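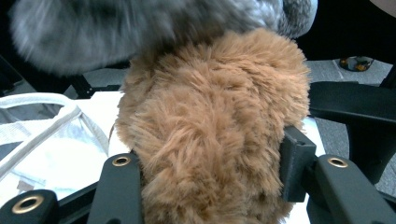
Perngate is looking for a part-time sorter and finisher for our plush repair and resale workshop. The work is handling secondhand stuffed toys and other faux fur items from the time they arrive until they are ready to go out to a customer or onto the resale shelf. A good part of it is long pile, such as shaggy tan plush that has matted a little and clumped into wavy tufts, or mottled gray-and-white fur with darker patches through it. You will be brushing, checking seams, bagging and labeling for most of your shift, so you should be comfortable with work that is repetitive and done mostly by hand.

We share a building with Hestier, who do upholstery. Our side is the ground floor. Parking is free behind the building, and the Rorero bus stops across the street.

What you will do

Open incoming boxes and bags, match each item to its paperwork, and write a ticket for it. Customer repairs and resale stock are kept apart from the first minute and have different colored tickets.

Check every item over by hand. You are feeling for split seams, loose eyes, hard lumps in the filling, battery boxes and anything left in a pocket. Items with a musical or moving part go to the repair bench before they are cleaned.

Brush out the pile. Short plush gets the soft brush. Long faux fur gets the wide comb first, then the wire brush, working from the tips down toward the backing. Going at it the other way pulls fibers out, and on a customer's toy that can't be put back.

Surface wash and dry. We don't use heat on faux fur. Items go on the drying racks overnight and are turned by whoever opens in the morning.

Do simple hand sewing: closing seams with a ladder stitch, reattaching ears and tails, replacing ribbon. We will teach you this. Anything involving a new face, new joints or replacement fur is done by Ülle Lill at the repair bench and you would not be expected to do it.

Bag finished items and shelve them by ticket number. Keep your table and the floor near it free of loose fiber. It gets everywhere, and the vacuum comes out at the end of each shift.

During the busy weeks from November on, you may also be asked to help with packing and the mail run.

What we need from you

You should be able to stand for a good part of the shift and lift a full box, which can weigh up to 15 pounds. You need decent close-up eyesight, with glasses if you wear them, and enough patience to spend half an hour on one matted bear if that is what it takes. You need to be able to read a ticket and write clearly on one.

Sewing experience is helpful but not required. The same goes for experience in laundry, dry cleaning, costume work or pet grooming. Two of our current staff came from grooming and the brushing skills carried over well.

Please think carefully before applying if you have asthma or are sensitive to dust and fine fibers. We have extraction at the brushing tables and provide masks, but the air in the workroom is never completely clear of it.

You should wear closed shoes and clothes you don't mind getting covered in fluff. Aprons are provided. No rings or bracelets at the brushing tables, as they catch in the pile.

Hours and pay

The position is 15 hours a week, in 3 shifts. Mornings or afternoons can be discussed, but once the schedule is set we ask you to keep to it. Pay is hourly and paid every two weeks. The rate depends on experience and will be given to you in writing before you come in for a trial shift. Trial shifts are paid.

The job is permanent after a trial period of 2 months. We handle around 500 items in a normal month, with more before the holidays and a slow stretch after them, so the new person will start in the slow stretch and have time to learn.

Staff can have their own family's toys repaired at no charge, within reason and outside customer hours.

The trial shift

If we invite you in, you will spend one shift on the floor with Ivars Paulauskas, who runs the sorting tables. You will ticket a box of mixed items, brush out one short-pile and one long-pile toy, and sew up a practice seam. The seam does not have to be pretty. We mainly want to see how you handle the items and whether you ask when you are unsure about a care label.

How to apply

Send a short letter telling us what work you have done and which hours suit you. A résumé is fine but you don't have to have one. If you have mended or made anything you would like us to see, bring it along to the trial shift instead of mailing it. You can also leave your letter at the front counter, marked for Ivars.

Applications close 12/16/25. We will answer everyone who writes, whether or not we can offer a trial.

Please do not send toys for repair with your application. Repairs are booked separately at the counter.

4 shares · 2 comments

This site uses cookies to remember your settings. By continuing to browse you accept our use of cookies. Accept | Manage settings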